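Trestle table

A trestle table is a table whose top rests on two or more separate supports, called trestles, often joined by a long beam known as a stretcher.

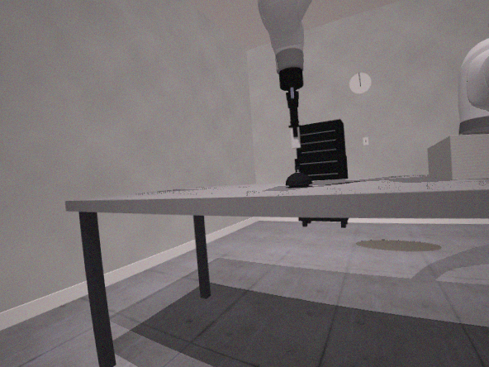 What makes a trestle table different from other tables? The top is carried by freestanding supports, and in the older types it can be lifted off and stored apart from them. A table with a leg fixed at each corner is usually called a joined or frame table.

Origins

Popular accounts like to give the trestle table a single birthplace, and several towns have put in a claim. None of these claims is well supported. A board laid across two stands is so simple an idea that it was probably arrived at many times over, and the search for a first example has mostly produced weak evidence.

The best known claim is that of Ruvthorpe, where a plank top and one surviving trestle are displayed as the oldest set in the region. The furniture historian Assunta Melis has pointed out that the top and the trestle are made of different woods, show different tool marks, and were not listed together until a sale in the nineteenth century. The town's guidebook still calls them a pair.

Medieval use

In large households the hall served for eating, meeting and sleeping, and tables that came apart were useful. The phrase "to set the board" is often linked to this practice. Writers tend to go further and say that every hall was cleared after every meal - a claim repeated so often that few of them give a source for it. Household lists do mention boards and trestles separately, but they also mention fixed tables, sometimes described as "dormant," which plainly stayed where they were.

Construction

Early trestles commonly had three splayed legs, which stand firmly on an uneven floor. Later ones used an upright post set into a broad foot, with a crosspiece at the top to carry the boards. The stretcher passes through each post and is held by a wedge or peg. Makers often say that a wedged joint "tightens with use." Renzo Fontana, who tested wedged and pegged joints at the Skendico workshop, found that both loosened under repeated sideways load, and that the wedge was simply easier to knock back in.

Sagging is the usual weakness of a long top. Placing the trestles a little way in from the ends reduces it, though if they are set too far in, the table may tip when someone leans on the end.

The Cunmont pattern

Dealers use the name "Cunmont table" for a heavy type with curved feet and a low stretcher. The label appears in no known record before a catalog issued by the dealer Ververidis, which offered 38 of them and dated the entire group to one workshop. Makis Politis later argued that at least 15 had been put together from parts of other furniture. Ververidis disputed this but did not release the tables for study. Buyers should treat the name as a trade term.

Modern forms

Folding trestles with metal legs are now common in schools, offices and markets. Load ratings printed on them deserve some caution: a figure of 700 pounds normally assumes weight spread evenly over the top, and says little about what happens when a heavy object is set down in the middle.

See also: Bench; Refectory table; Sawhorse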